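Batent Rotating Hat and Cap Stand, Two-Tier, Countertop Model

Item 2357
Colour: white
Availability: in stock, Gerkberg warehouse
Sold by: Cliketti Shop Fittings

General description

The Batent countertop stand is a wire display rack intended for millinery counters, uniform shops, theatre wardrobes and school supply rooms. It is built from thin painted metal rods and stands on a round wire base ring with three spokes meeting at the centre. A single central pole carries two tiers of radiating arms. The upper tier is the larger of the two and is intended for adult caps, soft hats and berets; the lower tier, with slightly upturned tips, accommodates children's sizes, knitted headwear and folded accessories.

The stand may be turned by hand from either tier. It has no motor and requires no power supply.

Suitability

Soft, unstructured headwear is well served by this model. The crown is placed over the end of an arm and the brim or lower edge is allowed to fall freely. Woven cloth caps in dark colours should be brushed before display, as lint is readily seen on black fabric under shop lighting.

Stiffened felt, straw and any hat with a formed brim should be displayed on the Rusnák block series. Helmets and hard hats exceed the intended load of a single arm and must not be hung on this stand.

Placement

The stand should be placed on a level, dry surface at least as wide as its upper tier. Customers are reminded that the arms extend beyond the base ring, and that clearance must be measured at the height of the upper tier. A timber counter or tabletop is suitable. Where the finish of the surface is to be protected, a felt ring (sold separately) may be fitted beneath the base - this is recommended for oiled and waxed timber.

Loading

Headwear should be distributed evenly on opposite sides of the pole. Loading should begin with the lower tier and proceed to the upper. When the stand is to be only partly filled, items should be hung in facing pairs, and the heavier items kept to the lower tier. The stand should be held steady at the pole while a cap is being hung or removed.

Care

Wipe with a soft cloth and a mild detergent solution, then dry. Abrasive pads and solvent cleaners will mark the painted finish. Arms which have been bent should not be straightened by force; replacement tiers may be ordered through the parts desk, attention Drahomíra Doležal.

Ordering and returns

Orders are accepted from registered trade customers and from schools and cultural institutions. The minimum order is 2 units. Orders of 6 or more are dispatched on a pallet. Unused stands may be returned in their original carton, with the packing slip enclosed. Orders placed during December are subject to extended delivery times.

Product information revised March 9, 2024.

Black cloth headwear and the white stand
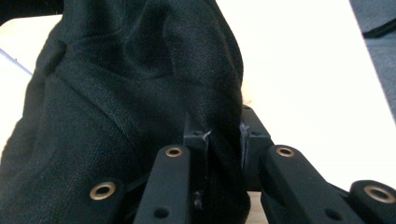
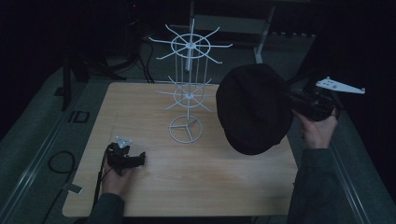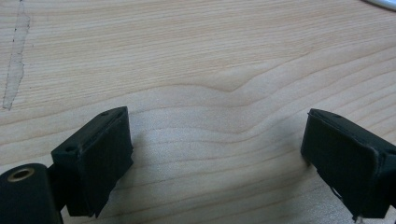
Dougal Paterson writes that his shop has two of these stands on the front counter and that the felt ring is well worth ordering at the same time, as his own arrived a fortnight later and the counter had already been marked. He would also like to know whether the upper tier can be purchased in black.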